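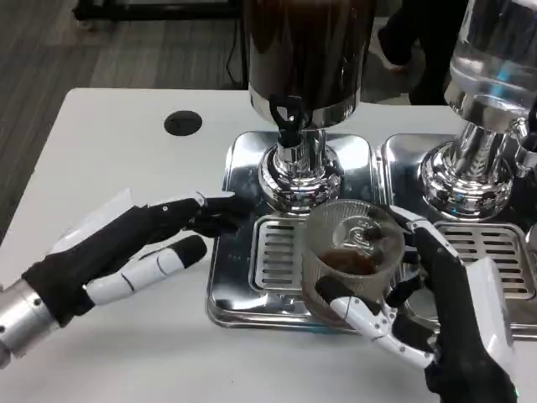

L'annonce d'ouverture d'une seconde adresse obéit à des conventions que les restaurateurs semblent respecter d'autant mieux qu'ils ne les ont jamais lues. Les 301 textes de notre corpus, affichés en vitrine ou publiés par les maisons elles-mêmes, mentionnent presque toujours l'adresse d'origine, ses habitués et, lorsqu'il y a lieu, sa file d'attente. Cette dernière y est traitée comme un élément du patrimoine, au même titre que la recette du bouillon. Le matériel y tient en revanche une place très modeste. Un distributeur en inox rempli de café brun foncé, avec un gobelet transparent côtelé placé dessous (figure 4), relève de ce que nous appelons l'équipement muet : le client s'en sert, parfois tous les jours, et aucun rédacteur ne songe à lui accorder une ligne. Le comptoir en bois de récupération, lui, obtient facilement un paragraphe.

Nous avons distingué, dans chaque texte, ce qui est présenté comme transféré (la carte, le chef, une enseigne peinte, une « âme » dont le déménagement n'est jamais détaillé) et ce qui est présenté comme propre au nouveau lieu. La seconde catégorie est dominée par le bâtiment. Un ancien entrepôt, une ancienne imprimerie ou une ancienne banque conviennent également, à condition que l'adjectif soit là. Les locaux neufs posent davantage de difficultés aux rédacteurs, qui se rabattent alors sur la lumière naturelle. Dans 40 annonces, le bâtiment occupe plus de place que la cuisine ; l'une d'elles consacre l'essentiel de son développement à un escalier et renvoie, pour les plats, à la page de réservation.

4.3 Le cas de Ganeo

La maison Ganeo, dont la première salle se trouve dans le quartier de Tronov, fournit un exemple commode, parce qu'elle a publié successivement trois versions de la même annonce. La première promettait « la même cuisine, en plus grand ». La deuxième parlait d'une « cuisine fidèle à l'esprit de Tronov ». La dernière, affichée à l'ouverture, évoquait « une carte inspirée de nos années à Tronov », formule qu'on réserve d'ordinaire aux groupes de rock reformés. Entre la première et la dernière, le nombre de places annoncé n'a pas varié : 40, terrasse comprise, sans que l'on sache par quel temps.

Le glissement de « même » à « inspirée » ne doit pas être interprété trop vite comme un aveu. Les entretiens menés avec le personnel suggèrent une explication plus terre à terre. Le four de la nouvelle salle, acheté d'occasion avec le bail, ne permettait pas les cuissons longues de la première adresse, et deux plats ont quitté la carte. Le rédacteur de l'annonce a fait son travail, c'est-à-dire qu'il a trouvé un participe passé. On relève un procédé voisin chez Honow, où la disparition des desserts a été présentée comme « un recentrage sur le salé ».

La question des horaires est plus délicate. Les trois versions de Ganeo indiquent une ouverture « dès le matin », alors que la première salle n'ouvrait que le soir. Il s'agit là d'un changement considérable pour une équipe, et d'un changement presque invisible dans les textes, où le matin figure entre le numéro de téléphone et les moyens de paiement. Nous avons donc complété l'analyse des annonces par un carnet d'observation tenu dans la ville d'Ocampo, où plusieurs secondes adresses étaient en activité. Un extrait en est donné ci-après, corrigé de ses abréviations et d'une remarque sur le prix des croissants qui n'engageait que l'observateur.
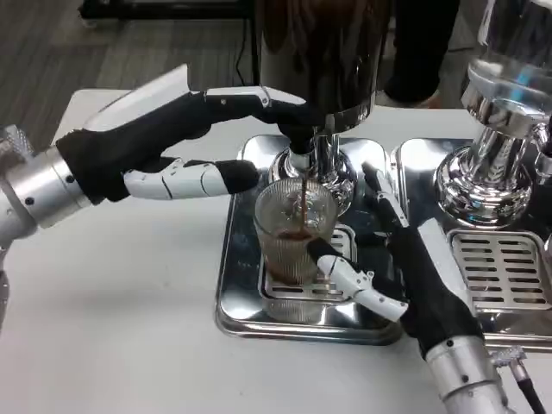

Ocampo, 2022-04-24

Arrivée avant l'ouverture. L'annonce est encore collée sur la vitre, côté rue, et son verso sert à présent de liste de courses. Un couple la lit en entier, commente le passage sur la façade, recule jusqu'au bord du trottoir pour regarder la façade, puis demande s'il y a des œufs. Il y en a jusqu'à onze heures. Le texte de la vitre n'en dit rien.

À l'intérieur, une cliente explique à son voisin que « c'était mieux à l'autre ». Elle précise ensuite qu'elle n'est jamais allée à l'autre. Le voisin approuve. Nous avons noté cette conversation mot pour mot, car elle résume assez bien la fonction de l'adresse d'origine pour les clients de la seconde : un lieu de comparaison où il n'est pas indispensable de s'être rendu. Le serveur, interrogé sur ce point, répond que l'autre est fermé le matin et qu'on peut donc en dire tout ce qu'on veut.

La file se forme vers dix heures. Elle est courte et passablement indécise, les nouveaux arrivants demandant aux précédents si c'en est bien une. Une affichette invite à « patienter comme à Tronov ». Un homme veut savoir comment on patiente à Tronov ; on lui répond que c'est pareil, mais en pente.

4.4 Discussion

L'extrait confirme que l'annonce continue d'agir après l'ouverture, quoique rarement dans le sens prévu. Elle oriente le regard vers la façade et alimente des comparaisons que la maison ne contrôle plus. Elle n'aide guère à commander. Les informations dont les clients ont besoin au moment d'entrer (ce qu'on sert, jusqu'à quelle heure, s'il faut réserver) sont celles que les rédacteurs placent en fin de texte, en petits caractères, quand ils les placent. Les annonces de plus de 1000 signes ne font pas mieux que les autres à cet égard : l'espace supplémentaire y va à l'histoire de l'immeuble.

Deux réserves s'imposent. Le corpus ne contient que des annonces conservées, et l'on conserve plus volontiers celles des établissements qui ont duré ; il est probable que les textes les plus imprudents aient fini avec le mobilier. Par ailleurs, le carnet d'Ocampo couvre une période de l'année où les terrasses ne sont pas toutes sorties. Un second relevé est prévu en août, mois pendant lequel une partie des établissements étudiés sera fermée, ce que leurs annonces ne précisent pas davantage.

Il reste enfin le problème du mot « second ». Plusieurs maisons l'évitent et parlent de « nouvelle maison », de « petite sœur » ou, dans un cas, de « chapitre ». Nous avons codé ces termes séparément. La petite sœur s'est révélée dans la plupart des cas plus vaste que l'aînée, et le chapitre n'indiquait pas son numéro. Le codage du terme « escale », employé par Honow pour un bail de neuf ans, fait l'objet d'un désaccord entre les auteurs et figure en annexe sous les deux rubriques.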